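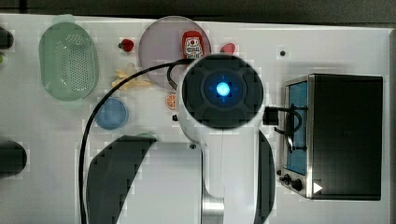

Notebook 6, p. 100

August, just after lunch

Spent the morning on the house rules for the play-kitchen bench, which I have been promising Kidus Gebru since the spring, and I want to get them down before I forget what we agreed. The draft he brought over from Govwood is a good one, very thorough, but it was written for a cell with a fence and fixed parts. Ours has a toaster oven, a colander, a ketchup bottle and a lot of toy food on a white table, so a fair bit of it needed translating (and he was very gracious about me scribbling all over it!).

First rule, and the one I care most about: look at the cable before every run. The black one leaves the end cap in a big loop and comes down the left side of the table, over the fries, and there's a thinner one that hangs in front of the oven door. I'd like whoever is running to say out loud "cable clear" or "cable over something" and write down which. Kidus wanted a hard stop if a cable crosses any object. I talked him into a logged warning for soft light things like the fries, and a hard stop for the oven door. We may both regret that, we'll see.

Second, the blue light. A blue light in the cap is not permission to reach in. On the old Latuheru arm it meant one thing and on this one we have our own convention, and Rhys Tomoana pointed out — quite rightly — that a visitor can't be expected to know either. So hands stay off the table until the person at the console says "yours," and that goes for me too, I am the worst offender.

Third, layouts. We now have over 600 runs in the Tollum folder and I spent far too long yesterday on run 2,104 (the numbering skips, don't ask) trying to work out if the plate had been moved on purpose. From now on the layout goes in the log before the arm is enabled. Plain names please: "pink plate," "blue bowl," "green colander." Small things count, including the strawberry and the orange slice.

Also check the tabletop for screws and other little dark bits at the start and end of a session. If you find one, work out where it belongs before enabling anything, and note it even if you think it's harmless.

Still open: whether the oven counts as a fixture or a prop. Kidus says fixture, Rhys says prop, and the Irkden checklist has a different form for each. I lean toward fixture but I'd like to read their clamping section again with a cup of tea. Rhys is typing up the short version for the wall and I'll check it against this page tomorrow.

3 comments
Share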